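Warm Water, Slow Breathing and a Very Patient Teacher
26 April 2021
By the Skastance Wellbeing editor

When I first started writing about living with long-term pain, I had a little list of things I wanted to try and people I wanted to talk to, and warm water exercise was somewhere near the top of it. Then life got in the way, as it does, and the pool closed, and the list stayed stuck to the side of the fridge for the whole winter. So you can imagine how pleased I was to finally sit down (over a video call, with a cup of tea each) with the woman who runs the gentle water classes at the Nieminen pool. She asked me not to use her name, as some of the people in her classes are also her neighbors, and I was happy to agree.

She has been teaching for 15 years, and she didn't begin with any plan to work with people in pain. "I was teaching regular swimming, mostly kids," she told me. "Then my own hip started to go, and I couldn't do the things I was asking six-year-olds to do. I used to stay in the water after the lesson and just walk up and down, very slowly, because it was the one place that didn't hurt. One evening a lady in the next lane asked me if she could walk with me. That was the first class, really. There were two of us and we didn't call it anything."

I asked her what happens in a class now, for those of us who feel nervous about turning up in a swimsuit in front of strangers. She laughed and said everybody asks that one first.

"You come down the ramp, you hold the rail as long as you like, and you get used to the warmth. We don't do any exercise at all for the first few minutes. People stand there and chat. I let them, and I think the chatting does as much good as anything I teach. After that we walk, we move the arms under the surface, we do some gentle turning from side to side, and we finish with floating for anyone who wants it. If you want to stand in the corner for the whole session, stand in the corner. You've still been in the water."

The class lasts 41 minutes, which struck me as a funny sort of number, so I had to ask. It goes back to the old timetable at the pool, she said, when the lifeguards changed over at an awkward time, and by the time the timetable was fixed everyone had gotten used to it. I rather love that.

We talked for quite a while about flare-ups, as I have never been any good at judging what is too much. On a good day I tend to do everything at once – the laundry, the long walk, the phone calls I've been putting off – and then I spend the rest of the week on the couch. She knew just what I meant.

"Water is sneaky like that," she said. "It holds you up, so you feel wonderful, and you think you can keep going. Then you climb out and your legs weigh twice what they did. I tell new people to do half of what they think they can do, and go home and rest, and see how they are the next day. If the next day is fine, we add a little. Some people get cross with me! They've paid for a class and they want to feel they've worked. But I'd much sooner have you back next week than have you worn out."

She is careful about what she promises, and I warmed to her for it. She doesn't say that warm water will cure anything, and she asks every new member to talk to their doctor before they come, especially if they have heart trouble, open wounds or problems with blood pressure. "I'm a teacher," she said. "I can tell you how to move your shoulder in the pool. I can't tell you why it hurts."

What does she hear from the people who stay with it? Sleep comes up a lot, she told me, and so does mood. One man in her morning group told her that he didn't think his knees were any better, but he had stopped dreading the stairs. A woman who joined in December had not been in a pool since school and now comes twice a week. "She told me she sings in the changing room," my teacher friend said (I'm calling her my friend now, we talked for so long). "I've heard her. She does."

I wanted to know about the breathing too, as several readers have written to me about the Flalteo method, a slow breathing routine she uses at the end of each class. It turned up in her life by way of a weekend course at Grukimard, and she admits she went along mainly for the lunch. "You breathe in gently, and you make the breath out a bit longer. No straining and no holding. In the water you can feel your ribs move against it, and I think that helps people notice they've been breathing up here," she said, tapping her collarbone, "all day long."

She suggested I try it at home in the bath, or lying on the bed before I get up. I've been doing it most mornings since we spoke. I can't say my pain has changed much, but I do get up a little less crossly, and my family would probably like me to mention that.

Before we finished I asked what she does to look after herself on teaching days. Plenty of water, she said, a proper breakfast, flat shoes, and something to eat as soon as she's dressed again. She also keeps her afternoons clear whenever she can, and she no longer feels guilty about it, though she says that part took her years.

Gentle water classes at Nieminen have started up again with smaller groups, and new members are welcome to come and watch from the side before they decide. I've put my name down for the next one. I'll be the one holding on to the rail.

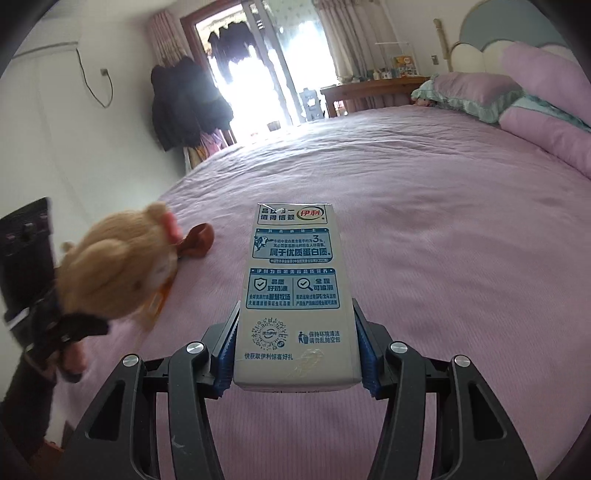 A carton of Yili milk, with a cow's head on the label.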